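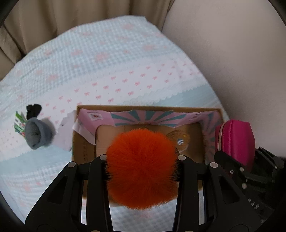 Yarn swap and the August table

Quick one this month, I have a bus to catch and Lamai wants this in her inbox before supper.

The swap is on again. Same hall, side door, up the ramp. Bring whatever you've fallen out of love with: full skeins, half skeins, the mystery ball from the bottom of the bag. Wind it up first please. Last time we had a carrier bag of something gray that took Jana Hamann most of the evening to pick apart and it was all one piece in the end, which she was pleased about, less so her tea.

If it has a label, leave the label on. If it doesn't, write what you think it is on a scrap of paper and pin it. "Probably wool" is fine. Moths are not fine. Anything that has been in a loft goes in your freezer for a few days before it comes near mine.

Prices. Swapping is free, one for one. If you've nothing to bring it's a dollar a ball in the tin. Leftovers get bagged up at the end and go to Annelore Rothe for the school craft cupboard (that's Rothe, NOT Annelore Rathjen, who got three bags on her porch in spring and very kindly drove them over).

Now the August table. We have a spot at the Durnari street fair, by the bakery end, same as last year but on the shady side, thank goodness. Last year we sold 211 things. Mei Kowalczyk kept the book so I trust that number. What went: hats, always hats. Dishcloths. Pom-pom garlands, every single one, gone before lunch and people coming back to ask. What didn't go: the long scarves, the egg cozies, my vests. I am not making more vests.

So garlands. Mei would like 6 long ones plus a box of loose pom-poms for kids to pick from. Any colors but brights sell first, orange and that loud pink especially. If you're making them, some notes from Mei, more or less as she gave them to me over the phone:

Wrap more than you think. Then some more.
Tie the middle with something strong, not the same yarn. Waxed thread or dental floss, she swears by the floss.
Knot it twice, tight as you can stand.
Trim over newspaper. Turn it as you go, little snips. Everybody stops too early.
Leave the tie ends long, we need them for stringing.

Long-pile yarn makes a lovely soft one but it sheds, so give it a good shake outdoors. No glue anywhere please, we had complaints.

The Buschmann shop has said we can have their ends-of-line cones at cost if we order together. 500 gram cones, mostly acrylic, good for garlands and no use for anything that touches your neck. Tell Lamai Petchrat if you want in. She's keeping the list and she is stricter than me.

Also still looking for: a folding table that doesn't pinch, clothespins, anybody with a car big enough for the canopy poles. And could whoever borowed the big pom-pom maker from the cupboard bring it back, no questions.

Chairs need stacking after the swap. It was the same four of us last time.

Thats it. Running. Patterns for the hats next issue if I can find them.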